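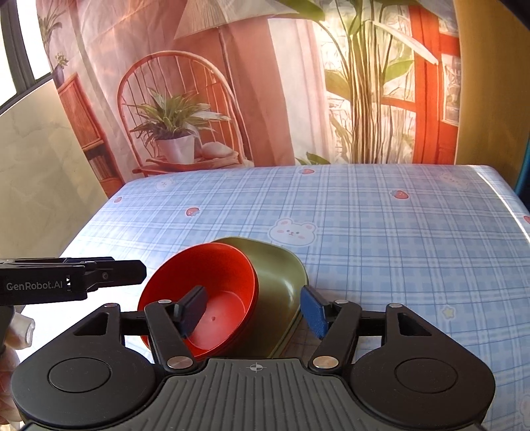 Silviu read the plan for this set and asked whether we were measuring the backdrop or the tablecloth, and said that if we changed both at once we would never be able to tell. He is right. I have split the set in two and am writing down the revised version before we record any more.

September, notebook 6, start 9:40

Question for the set: does a policy trained on hand-held gripper demos in front of a busy printed backdrop hold up when the background changes? Ullus was trained on plain gray and fell apart as soon as anything patterned came into view. Sterkitz is the same network and the same training schedule, with only the demos changed. The task is the red bowl and the green plate. Start with the bowl tilted and overlapping the plate, end with the bowl upright and centered on the plate. Two hands, one gripper each.

Revised split:
Set A: printed backdrop fixed, cloth changes between plaid and bare table.
Set B: plaid cloth fixed, backdrop changes between the interior print and plain gray.
Everything else the same, including objects, start poses and operator. Nighat Dogar records both sets. I did a few takes myself last week and my approach is slower than hers, and I don't want that mixed in.

10:15
Checked tracking before recording. The trajectory for the right hand is clean. The left hand drops out when it comes in low and close to the other gripper, same as on the Caldeira set. Nighat brings the left hand in a little later now, after the right has committed to the bowl. That fixes most of it. I have added it to the protocol sheet as step 4, so please don't reorder the steps without telling me.

Calibration offset between the two grippers was recomputed and saved under today's folder. The old one is still in the parent folder with "old" in the name. Leave it, the Caldeira conversion script points to it.

11:50
Set A done. 70 episodes, of which 6 thrown out. Four of those were tracking dropouts on the left hand. The other two were our mistakes, one where the bowl was set down on the rim of the plate and we kept recording, and one where the plate slid and Nighat corrected it with her wrist. I went back and forth on keeping that last one, as recoveries are useful, but the correction happens almost entirely outside the view of either gripper camera and the policy has nothing to learn it from.

The direct sun moved across the cloth during this set. I did not close the blinds. Lighting change is logged by episode start time only, so anyone who wants to use it as a factor will have to sort by time and look.

1:30
Set B. The backdrop swap takes longer than the recording. The fabric creases every time it is folded, so from now on it gets rolled. The gray one can stay folded.

Nighat noticed that she aims differently with the gray behind the table. With the print up she lines up the fingertips against the bowl and ignores the rest. With gray she comes in higher and drops down at the end. Compared the height curves for the two halves and she is correct, the approach is visibly steeper on gray. So the background changes the demonstrator as well as the image, and I had not planned for that. Options are to leave it and report it, or to resample so that the approach angles match. I would like to do both and compare, if the disk on Derkix has room.

Set B ended short at 51 episodes, all kept. Total recorded for the day is 121.

3:20
Ran the first Sterkitz checkpoint (trained before today, printed backdrop demos only) on the bench arms, 16 trials with the print and 16 with gray.

Print: 13 successes
Gray: 11 successes

Ullus got 2 out of 16 on the print, so this is a clear improvement. It is one checkpoint and one pair of objects and I would not show it to anyone outside the group yet. The failures on gray look alike. The right gripper closes slightly short of the bowl wall, the bowl rocks, and the policy carries on as if it were holding it. On the print the failures are mixed and I couldn't find a pattern in three.

Silviu thinks closing short is a depth problem, with the network using texture behind the bowl to judge distance. Could be. It would also fit with the steeper approach in the gray demos, except that this checkpoint has never seen those. A quick test would be gray backdrop with the bare table, which takes away the remaining texture. If he is right it should get much worse.

To do
- Gray plus bare table, 16 trials, same checkpoint
- Retrain on A and B together, then on B with matched approach angles
- Replace the left fingertip pad on the second gripper, it has started to peel at one corner
- Ask Nighat to write down how she picks the grasp point, in her own words, before she reads this page
- Move the Derkix backup off the shared disk

Stopped at 5:10. Batteries are on the charger.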